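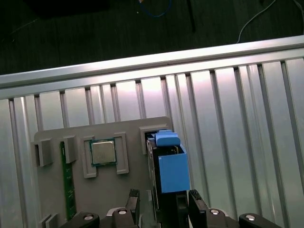 It was raining when I got to Zorkedell, and the director of Festine had already put the kettle on, which seemed a good start. We sat at the back of the box office with two mugs and a plate of shortbread, and talked for far longer than either of us had planned.

Festine is a winter season of sound and light works, spread through 12 rooms of the old Ogura baths. Last time it drew 3678 visitors, a good many of them people who had come in to get out of the cold and then stayed until closing. "I love those people best," the director told me, pouring. "They haven't read the leaflet, they don't know what they're meant to think, and they'll happily lie down on a tiled floor for half an hour listening to a recording of a canal."

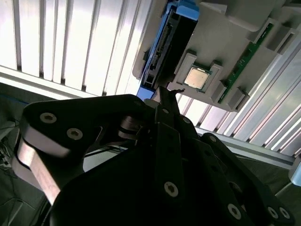 Words: the Hustmont Listings arts desk

We got on to the open call, always a sore point with artists. This year it brought in 383 proposals, and 33 were chosen. "I read every one of them, mostly in bed, and I still feel rotten about the ones we turned down," the director said. "There was a lovely piece for hand bells and old telephones that we simply couldn't fit in anywhere – the echo in the big pool hall would have swallowed it whole. I've written to ask if they'll try us again."

The big pool hall, I should say, is where the season opens in November, with a slow projection that moves across the ceiling as the evening goes on. The director would like people to bring a cushion, and perhaps a second pair of socks.
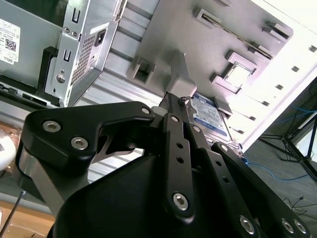 How do you decide which work goes in which room?

"We walk round with the artists and let them clap, sing and shout a bit. The quiet pieces go upstairs in the changing cubicles, and anything with a lot of bass goes down by the boilers."

It's a more homely way of going about things than I'd expected, and it suits the place. The director came to all this by way of brass bands and still talks about sound as something you do with other people in a draughty room (there were several stories about marching in the wet, and I enjoyed every one).

We talked about money too, though not for long. Tickets stay at pay-what-you-can, and the café is staying open until nine.
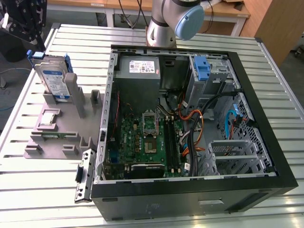 One of last year's visitors, finishing a bowl of soup at the next table, leaned over to say that the cubicle pieces had been the best thing in the building, but that the queue on the stairs was dreadful and could they please do something about it. "We're going to try timed entry for upstairs," the director said, and wrote it on the back of her hand all the same.

By then the rain had stopped and the shortbread was gone, so I was taken down to hear the boilers.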